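Student Projects > Local History > Reports

Death Notices in the Aralcombe Paper: Project Report

Jul 26, 2023
By the Totham reading group

Print this page | E-mail this page

We read death notices printed in the Aralcombe weekly and typed each one into a shared sheet. The full set came to 2,267 notices.

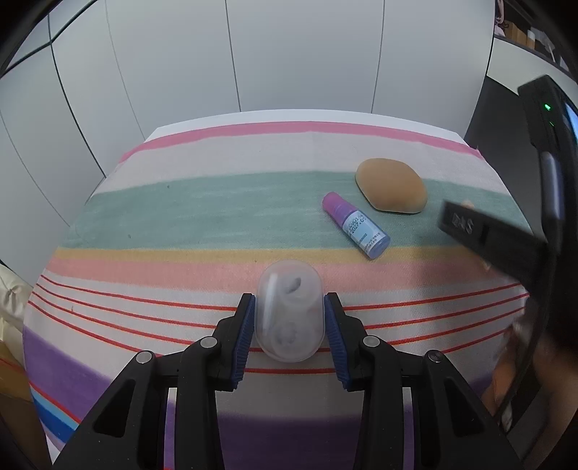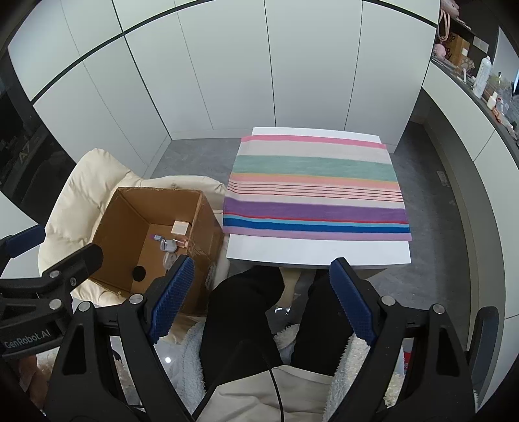 Our question was how the wording of notices changed as families began writing their own. Older notices were mostly set by the newspaper and gave a name, an age, a church and a time for the service. Later ones mention jobs, hobbies, pets and military service. We sorted the phrases by type, and small belongings got a type of their own, for things the size of the oval plastic case: glasses, a pocket watch, a sewing kit, a harmonica. Furniture hardly ever comes up, though one notice does mention a low white table where a grandmother played cards.

We used a program called Foveo to search the typed text. It missed words broken across two lines, so we fixed those by hand. For a closer reading we picked 300 notices, and 2 of us read every one separately and compared notes. Most differences were over "passed away" and "went home," which one reader had marked as religious and the other had not.

The Sipos funeral home let us see its old order books. Notices from November were often shorter than the orders, and we did not find out why. The typed sheet is kept in the Totham library and can be read at the front desk.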